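The Long Way Across the Table

Every small business has an object it bought in a burst of optimism. At Dotcombe, a repair and parts shop that ships fuses, breakers and other things you only think about when the lights go out, it is a conveyor belt.

Na-rae Baek ordered it in January, after a month in which the shop mailed over 1,000 small parcels and she handed most of them from one end of a table to the other. She had pictured something grand. What she got fits on a tabletop, with a green belt, an aluminum frame and the general bearing of a grocery checkout for dolls.

"I measured it four times," she says. "I still thought it would be bigger."

Then came the tape. Dark blue lines went down across the brown table in a grid, and suddenly everything had an address — the belt across the middle, the blue bin off to the right, a breaker waiting at the left for its turn to travel.
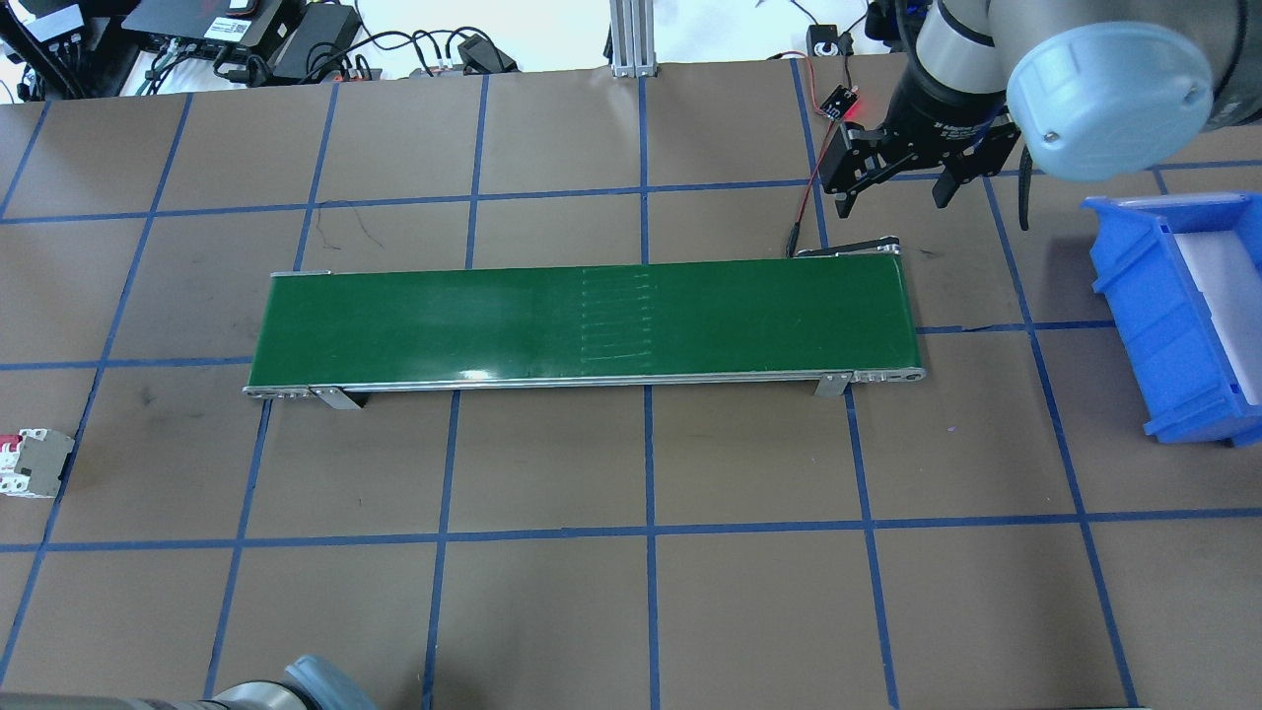 Woo maintains that a table with a grid on it is a table asking to be argued over, and that a person with two arms could move a breaker that far without a belt. He has said so often enough that Baek can mouth along.

She concedes the arithmetic. Carrying a part across takes no time at all. Carrying 90 of them in an afternoon takes a toll on the shoulder, and on conversation. The belt, she points out, has never once asked what's for lunch.

It has its moods. A belt that is slightly off true will creep toward one side, and the cure is a tiny turn of a tiny screw, followed by 20 minutes of staring. Baek keeps the right screwdriver in her apron and will not lend it out.

The next purchase is under discussion. She has her eye on a longer model. Woo has his eye on the receipt.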